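Robots at Work: Who Sorts the Bricks?
For readers ages 8 to 11
Updated February 6, 2024

Have you ever tipped a big tub of toy bricks onto the floor and tried to find one special piece? You know it's in there. You push the pile one way, then the other way, and you find everything except the piece you want.

Now think of doing that as your job!

At Dadstead, a toy workshop in the town of Wurnorton, people do just that. Families give away bricks they don't play with anymore. The bricks get washed, dried, checked, sorted and packed into bags, and then schools and libraries can have them. In a busy month like October, 3,000 bricks can come through the door in one day. (That's a lot of bricks to step on in your socks.)

For years, every one of them was sorted by hand. Today some of the sorting is done by machines, and the workshop is trying out robot hands too. So what do the machines do, and what happened to the people who used to do it all? Let's take a look.

What does "automation" mean?

Automation is a long word for letting a machine do a job, or part of a job, without a person guiding every step.

You already know plenty of it. A dishwasher is automation. You load it, press a button and walk away, and it knows when to spray and when to stop. A traffic light is automation too, and so is the door at the grocery store that slides open when you walk up to it.

A robot is one kind of automated machine. It can sense things, it has a computer to work out what to do next, and it has parts that move. Lots of robots don't look like people at all. Some are just one long arm bolted to the floor! Others have a hand on the end with fingers that bend a bit like yours.

Why is picking up a brick so hard?

Try this. Put a brick on the table and pick it up. Easy! Now do it again, very slowly, and notice what your body does.

Your eyes find the brick. Your arm moves over it. Your fingers open just wide enough, come down on both sides and squeeze. If you squeeze too softly, the brick slips. If the brick is leaning on another one, you give it a little nudge first, and you don't even think about it.

A robot has to be taught every bit of that. And bricks are tricky. They land on their sides, they stand on end, they hide under each other. A shiny one can look like a different color under a bright lamp. A brick that is stuck onto a baseplate is another problem again, because it has to be pulled off, and the baseplate wants to come up with it. People hold the plate down with one hand and pull with the other. If you have only one hand, and it's a robot hand, you need some help!

The first machines

The first machine at Dadstead wasn't clever at all. It was a shaking tray with holes in it. Small bricks fell through the holes and big ones stayed on top. That was it. The workers loved it, even though it was so noisy that they had to wear ear protectors.

Next came a moving belt with a camera above it. The camera looks at each brick as it rides past, and little puffs of air blow it into the right bin. Puff, red! Puff, blue! The belt can sort 45 bricks in a minute if they are nicely spread out. If two bricks ride along stuck together, the camera gets muddled and sends them to the "don't know" bin, where a person has a look.

The newest machine project is called Tejada. It's about robot hands, and the aim is to have them pick up the odd bricks the belt can't deal with. The hands are still learning. Some days they do well, and some days they drop the same arch over and over.

How do you teach a robot hand?

There are different ways. One way is to write very exact instructions: go this far left, go this far down, close the fingers. That works well when things are always in the same place. Car factories do a lot of it.

But a pile of bricks is never the same twice. So another way is to let the robot practice on many different messes. People set out bricks, the robot has a try, and a computer keeps track of what its fingers and joints were doing. Then the people set out the bricks in a new way, and it tries again. And again! It's a bit like learning to catch a ball. You can listen to someone explain it all afternoon, but what you really need is lots of throws.

It helps if the things on the table are not all alike, too. A robot that has only met bricks might be puzzled by a light switch or a roll of labels. So practice can include objects that have nothing to do with toys.

What changed for the people?

This is the part that grown-ups ask about most, and kids do too. If a machine does the sorting, what do the sorters do?

Bahman Zamani has worked at Dadstead since the days when everything was sorted by hand. He used to stand at the sorting table all day, and by evening his shoulders hurt and he saw colored squares when he closed his eyes. Now he spends his mornings looking after the belt. He cleans the camera, listens for odd noises and empties the "don't know" bin. In the afternoons he helps set out bricks for the robot hands.

"I thought I would hate it," he says. "I knew nothing about computers. But I know bricks! I can tell by the click if one is worn out, and the machine can't do that."

He had to take a course to learn the new work, and it lasted 25 hours. Parts of it were hard. He wasn't sure at first that he would finish it, and he says his daughter tested him at the kitchen table.

Not everyone felt the same way. Three of the sorters didn't want to work with machines. They liked sitting together and chatting while they sorted, and beside a rattling belt you can't chat much. Two of them moved to the packing room, which is quieter. The other one left and took a job in a garden center in Jornthorpe. So a new machine can make a job easier on your back and also take away something you liked about it. Both of those things can be true at once, and it's good to talk about it before the machine arrives. At Dadstead they wish they had talked about it sooner.

Staying safe around robots

Robots can be strong, and they don't always notice you. Workplaces have rules about this. There may be lines on the floor that show where to walk and where not to. Many machines have a big red button shaped like a mushroom, so that you can hit it fast with your whole palm. It's called an emergency stop, and new workers learn where it is before they learn anything else.

You should never touch a robot at a workplace unless the person in charge says it's OK. Even a slow one can pinch.

Try it yourself: be the robot!

You need a friend, some bricks and a scarf. One of you is the robot and wears the scarf as a blindfold. The other one is the programmer. The robot keeps one hand behind its back and does exactly what it is told, and nothing else. The programmer has to get the robot to pick up one brick and put it in a cup, using only words.

"Move your hand left" sounds fine, but how far left? And when should it stop? Swap places after a few tries. Then make it harder by pressing the brick onto a baseplate first - you'll soon find out why a second pair of hands is so useful!
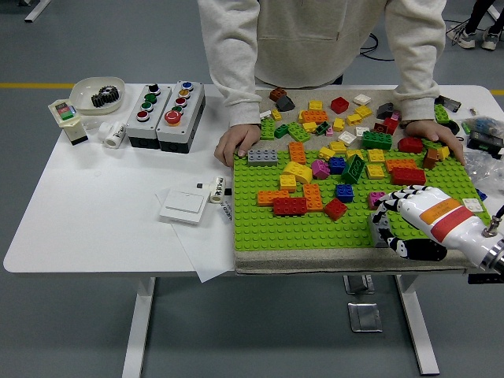

If your robot keeps missing the cup, try shorter instructions, one small move at a time, and agree on a word that means "stop" before you start.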